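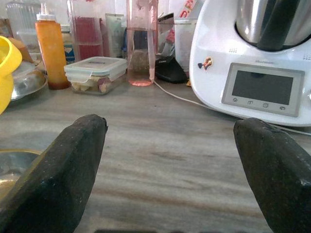

Home Kitchen Opinion Letters About

21 December 2020
By the kitchen columnist

I have come round to the view that a kitchen should be judged by what is left out in it. Cupboards can be bought. The things standing on the worktop at four in the afternoon tell you how people cook.

By that measure I am in favour of the food processor staying out. For years ours lived in a low cupboard, and between one August and the next we used it 2 times. Then it moved next to the socket and it has been in use most days since. A heavy machine has to be where you can reach it with one hand - if you have to kneel down and drag it past the baking trays, you will chop the onions with a knife and tell yourself you prefer it.

The same goes for the squeeze bottle of sauce and the box with the snap-lock lid. Leftovers in a clear box get eaten. Leftovers in an old ice cream tub get found in a fortnight. I have bought a few of the Taluvico sets and a few cheaper ones from the market, and the cheap ones are fine as long as you can see through the sides.

I am less sure about gadgets that do one job. The Lirnimell catalogue came last week and it has 163 items for the kitchen, among them a tool for taking the tops off strawberries. I would put the whole lot back in the post and spend the money on forks and spoons, which every house seems to run short of.

Then there is the question of tiled tables, on which I get letters. A reader asked whether she should rip hers out. I wouldn't. Tile takes a hot pan without complaint and it wipes down in seconds. The trouble is the grout, which holds on to colour, and a stain in a pale joint shows from across the room.
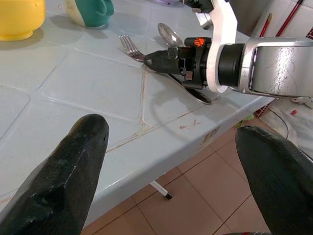 Fork and spoon on light blue tile, with reddish-brown staining in the grout.

A stiff brush and bicarbonate of soda will shift some of it. What stays after that I would leave alone, or regrout when the weather is warm enough to have the windows open. A table that gets eaten at will have marks on it, and I would sooner sit down at one of those than at a glass top that has to be polished before anyone is let near it.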